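Kornél Szabó bought his first roll of old wallpaper at an estate sale in Urkdale, and he still hasn't hung it. "I just wanted to look at it!" he says, laughing. He now owns 765 patterns, most of them florals, and he can talk about every one.

What gets him going is the repeat, the point where a design starts over. "Once you spot it, you can't stop seeing it. You're at the dentist, hunting for the same rose." 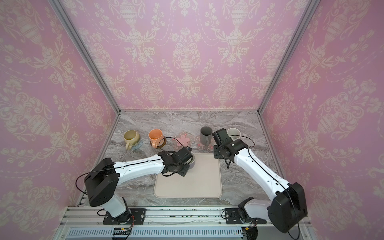 His favorite find came from a farmhouse near Godden, where he peeled back 5 layers in a single hallway (it took him most of September). The oldest was a plain green stripe. "I sat on the stairs and grinned like a kid," he says.

For beginners, he suggests scraps. "Ask anybody who's redoing a house. They'll hand you a bag of it and thank you."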